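Notes for Session 7 - Pressed Glass and the Home Table
Evening course in decorative arts, taught by Genivaldo Arruda

12 shares | 3 comments

Welcome back, everybody, and thank you to those of you who stayed late last time to help me stack the chairs. We ran out of time before we got to molds, so I'm folding that part into tonight's notes, and I hope you'll forgive me if the handout wanders a bit (mine usually do).

Let's start with the basic idea, which is simpler than people expect. A worker drops a gather of hot glass into a metal mold, a plunger comes down, and the glass is forced into every groove and corner. Before this, if you wanted a pattern all over your bowl you mostly paid somebody to cut it by hand on a wheel, and that took hours. With pressing, the pattern costs you one good mold, and after that you can make the same piece all day long. Suddenly a family with very little money could put something sparkly on the table for Sunday dinner, and they did!

The expensive part was always the mold. In the reading packet you'll find a page from the account book of the Mustonen works, a small family factory, and I'd like you to spend some time with it. They list 87 molds, and next to many of them is a note about repair. A tired mold gives you soft edges and blurry ribs, so when you pick up an old piece, run your thumb along the pattern before you do anything else.

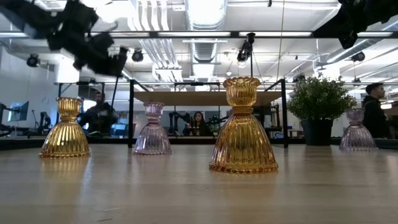

Now, color. Glass gets its color from what goes into the batch, mostly metals and their compounds. Iron and sulfur together, with some carbon, will give you amber. Manganese gives purples, and a tiny amount of it was also used to cancel out the green tint that comes from iron in the sand. Cobalt gives blue, and it takes very little. One thing to keep in mind - a transparent color looks deeper where the glass is thick and paler where it's thin, so the same batch can seem like several shades in a single piece.

Lesego Radebe wrote to me after the last session asking how you tell pressed from blown, and it's such a good question that I'm answering it for the whole group. Look for seams, the thin raised lines where the parts of the mold met. Then feel the inside. Pressed glass is usually smooth there, where the plunger sat, while mold-blown glass often follows the outside pattern in and out. Seams alone won't settle it, I'm afraid, and some factories polished them away with heat.

For next time, please read the Goltach chapter, pages 87 to 93, and bring one piece of glass from home. Chips are fine. Wrap it in a towel, please!

3 comments | Share this page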